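Okay, I've been running the accounts for the Hidby campus store since March and I have a pile of things I want to share with anyone else doing social for a college shop. Long thread, get a drink!

1/ Quick background. We're the small store, the one by the library steps. When I took over we had 218 followers and the last post was a blurry flyer for a mug sale. The bigger store across town, Weidemann, has a real marketing budget. We have me and a phone.

2/ First thing I did was stop posting prices. I know, I know. But I went back through a year of posts and the price ones got zero comments. Zero! So I swapped them for questions. "Which professor's reading list made you cry?" got 63 replies before lunch and I was grinning at my screen like a fool.

3/ Students will tell you exactly what they want if the question is small enough. "What should we stock?" gets you silence. "Blue pens or black pens, fight" gets you a war (and a pretty useful idea of how many blue pens to order).

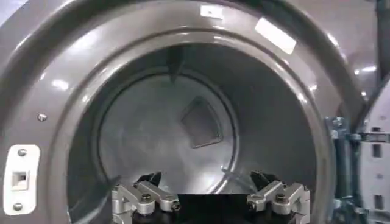

4/ Move-in week is the big one, so start before you think you need to. We put up our first dorm post while people were still waiting on room assignments, and the comments filled up with parents asking about sheet sizes. Parents! On a campus store account! I had no plan for parents at all.

5/ So now parents get their own post every week. Plain words, no slang, phone number at the bottom. They share it in their family groups and I get to see it travel, which is a thrill every time.

6/ Scheduling. I tried a few tools and settled on Fumico. I like that I can see the whole month on one page and drag things around when the buyback dates move (they always move). Whatever you use, leave gaps. If every slot is full you have no room for the day it snows and everybody wants to know if you're open.

7/ Reply to everything for the first hour after you post. I set a kitchen timer. Even a "ha, same" counts. The people who get an answer from us once are the ones who show up in the comments the next week, and the week after that.

8/ Student takeovers are SO good. We hand the stories over to a student worker for one afternoon, with 2 rules: no faces without asking, and nothing about other people's grades. The finals week takeover was basically a tour of snacks and I would have watched three more hours of it.

9/ Something that flopped: the hashtag. We made one for the textbook drive and printed it on bookmarks and everything. Four people used it, and one of them was me. I still have a box of bookmarks if you want some.

10/ Something that flopped and then didn't — polls about hoodie colors. The first one died. The second one had photos of the fabric swatches next to each other and it took off. Maroon won by a mile and we ordered maroon, and then we posted the boxes coming in so people could see their vote turned into a thing they could wear.

11/ Keep a notebook of questions from the register. I mean a paper one. Ours has rental returns, calculator rules, whether we take campus cash, where the bathroom is. Every one of those has been a post, and the bathroom one did great.

12/ We passed 2126 followers this week!!! For a store with one register and a door that sticks, I'm over the moon.

13/ Next up is Drestuvar, our name for the summer reading swap. Bring a book, take a book, post the first line of whatever you picked. I've already seen the sign-up sheet and there's a lot of sea monsters on it — very excited.

14/ If you run a campus account, send me yours. I want to follow all of them, especially the tiny ones. And tell me your best question post, I'm running low for July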